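I have wanted somebody to take the wet towels off my hands for years now, so when Lorena Urrutia told me that Matex was letting the public in to see what their machines can do around a house, I was on the bus to Bundham before she finished her sentence! The open day was on 14th August, and we got there early enough to get the good cookies.

They gave us a tour of the workshop first, then the demos. The big one is called Dellia, and Dellia folds.

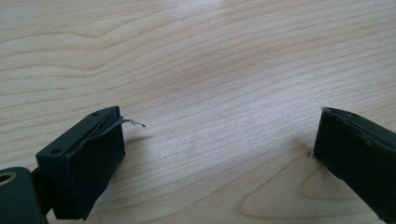

My question all day was the same one: could I leave it alone in my kitchen? I asked it at every table. The young man at the gripper table laughed and said not yet, and I liked him for that. I'm a wiper and a fixer, so what caught my eye was the pad on the left finger, with a strip peeling off it and gone all ragged at the end. I have a spatula in the same condition. Lorena wanted to know who changes the pads when the thing is in your home and you're at work, and he said that for now it's a person with a roll of tape – so that would be me, then.

Dellia did 14 towels while we stood there and had to start over on two of them. Very neat corners, I'll give it that, but oh, so slow. I could have done the lot and had a coffee. It won't touch a fitted sheet (neither will my husband).
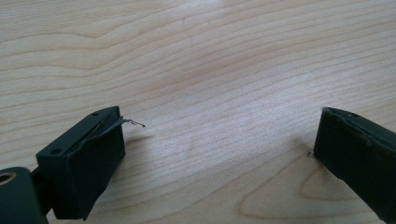
483 words

After lunch we went over to the Osman side, where they do the shop-floor jobs, stocking shelves and putting boxes in order. I thought this looked much closer to ready. The boxes are all one size and they stay where you put them, and my kitchen has never once behaved like that. Lorena, who ran a hardware store for years, stood there a long time and asked what it costs. They wouldn't say.

We missed the first bus back and split the last two cookies at the stop. I still have the towels to do.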